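Print this page | E-mail this page

Vindden tracker: open issue, hand-held gripper tracking
Component: pose estimation (cube tracker) and replay export
Opened: May 2019
Severity: medium
Status: resolved, one follow-up open

Summary

When an operator uses the two hand-held grippers, the left gripper's pose jumps sideways and back again over a few samples. The right gripper is fine. On replay the arm controller reads the jump as a fast move, trips the velocity limit and stops. Seen on the sweeping task first, then on other floor tasks. Table tasks are much less affected.

Versions: tracker 2.4, Erer replay module as shipped with it, calibration file from the last full calibration. Headset firmware unchanged since before the problem.

Steps to reproduce

Start a session with both grippers. Hold them out at waist height with the head tilted down. Move the left gripper slowly towards the floor and turn the wrist inwards. Export the session and plot left x against time. The step shows up as a spike with a flat top. It does not happen every time.

Log, first pass

Checked the raw detections before the filter. The corners are found correctly in nearly every sample, so the detector is not losing the markers. The step is already there in the single-marker pose, before any smoothing. That rules out the filter as the source, though the filter does make it worse by holding the bad value for longer than it should.

Swapped the two grippers over, left for right. The fault stayed on the left side. So the cube itself is not damaged and the marker print is not at fault. Swapped the cubes back.

Ran the old calibration file. Same result, slightly smaller steps.

Log, second pass

Went through the worst session by hand and pulled up the view from the head camera next to the plot. The floor in this room is planked, and the planks put a lot of long straight edges behind the cubes. First guess was that the edge refinement was snapping to a plank line where a marker border came close to one. 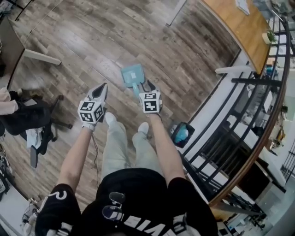 Reading time: 4 minutes

Tested the plank idea by running the same motion over a plain grey mat. The steps were still there. Refinement window reduced from 7 pixels to 5 anyway, which did no harm, then put back so as to change one thing at a time.

What the bad samples have in common is the angle of the cube. They come when one marker face is almost square on to the camera and the neighbouring face is too thin to be decoded. With a single flat marker there are two poses that fit the corners almost equally well, tilted one way or the other. The solver picks the one with the lower error, and when the two errors are nearly the same it flips between them on noise. The jaw tip is well forward of the cube, so a small flip in tilt becomes a large step at the tip.

The right gripper was held at more of an angle in these sessions and usually gave two usable faces. That explains why only the left was reported. Turning the right wrist in the same way on purpose gave the same fault on the right.

Log, third pass

Wrote a small script to keep both candidate poses for each sample and print the error ratio between them. Over one session of 2,000 samples, 182 had a ratio close enough to one to be called ambiguous. All the visible steps in the plot fell inside that set.

Tried three things:

Raising the smoothing. Hides short steps, adds lag, and the long ones still get through. Rejected.

Dropping every ambiguous sample. Works for short runs, but leaves gaps that the Erer module fills with a straight line. On the sweeping task the tip was then drawn through the floor for part of the stroke. Rejected.

Choosing the candidate closest to the predicted pose from the previous samples, and using the error only when the ratio is clear. This removed all the steps in the test session. Kept.

There was one side effect. If the first sample of a session is ambiguous, the tracker can start on the wrong candidate and stay on it until a second face comes into view. Added a check at start-up: the session does not begin recording until each cube has been seen with two faces decoded. The operator gets a tone when this is done.

Fix

Merged to the Araújo branch. New settings:

pose_select = predicted
ambiguity_ratio = 1.4
require_two_faces_at_start = true

The old behaviour is still there under pose_select = lowest_error for anyone who needs to reproduce earlier exports.

Check

Reprocessed the stored sessions, up to 295 of them, with the new settings. No velocity trips in simulated replay that were not also real fast moves by the operator. Replayed the sweeping session on the arm at half speed and then at full speed. Both ran to the end.

Sessions exported before this change should be exported again from raw. The raw recordings are not affected.

Still open

The Cerkuden viewer draws the stored pose and not the reprocessed one, so old sessions still look wrong in it even when the export is good. Logged separately. Until it is done, use the plot tool to check a session.

Print this page | E-mail this page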